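Lindudel – Lesetexte und Leserstimmen zu Comics aus unserer Stadtbücherei

Schön, dass du reinschaust! Lindudel ist meine kleine Sammlung von Kurzrezensionen zu Comics und Graphic Novels, geschrieben von Leuten aus unserem Lesekreis in Plernden. Angefangen habe ich damit im Mai, weil unsere Zettel im alten Ordner langsam unlesbar wurden (Bleistift, Kaffee, ihr kennt das).

Was drin ist

760 Kurzrezensionen auf Deutsch, verteilt auf 12 Textdateien, eine pro Leserunde. Jede Rezension hat eine Zeile mit Titel, Kürzel und Genre, danach kommt der freie Text. Manche sind drei Sätze lang, andere ufern ziemlich aus — vor allem bei den Krimis, da sind wir leidenschaftlich! Die Datei tranden.txt fällt aus der Reihe, die Runde in Tranden hat immer ohne Genre gearbeitet. Das Feld bleibt dort leer, bitte nicht als Fehler melden.

Wie die Texte entstanden sind

Getippt haben Anqi Su und ich, meistens donnerstags nach dem Treffen. Rechtschreibung haben wir vorsichtig geglättet, Dialekt ist stehen geblieben. Wo jemand das Ende verrät, steht am Anfang das Wort SPOILER, allerdings erst ab der vierten Runde. Vorher müsst ihr selbst aufpassen. 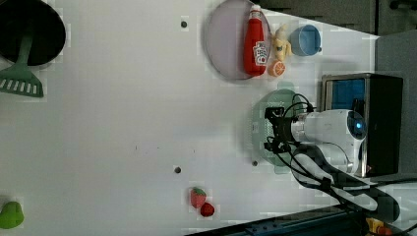
Leonora Javier meinte dazu, die ersten Runden gehörten dringend nachmarkiert, ihr sei gleich beim zweiten Text ein ganzer Band verdorben worden. Recht hat sie! Ich arbeite mich gerade durch, 25 Rezensionen sind schon geschafft, der Rest kommt nach und nach.

Bekannte Macken

Umlaute in keskin.txt sind teilweise kaputt, da hat mein alter Rechner falsch gespeichert. Außerdem heißt Mangas mal »Manga«, mal »Comic (jap.)« — wer nach Genre filtert, sollte beides suchen. Und Bello Eze taucht unter zwei Kürzeln auf, BE und BEZ, das ist derselbe Mensch.

Nutzung

Lesen, zitieren und im Unterricht verwenden ist völlig in Ordnung, nennt bitte einfach Lindudel als Quelle. Wer seinen Text wieder draußen haben möchte, schreibt mir kurz, dann nehme ich ihn raus. Korrekturen am liebsten mit Dateiname und Zeilennummer, sonst suche ich mich dumm und dämlich.

Viel Spaß beim Stöbern!
Jummai Adeyemi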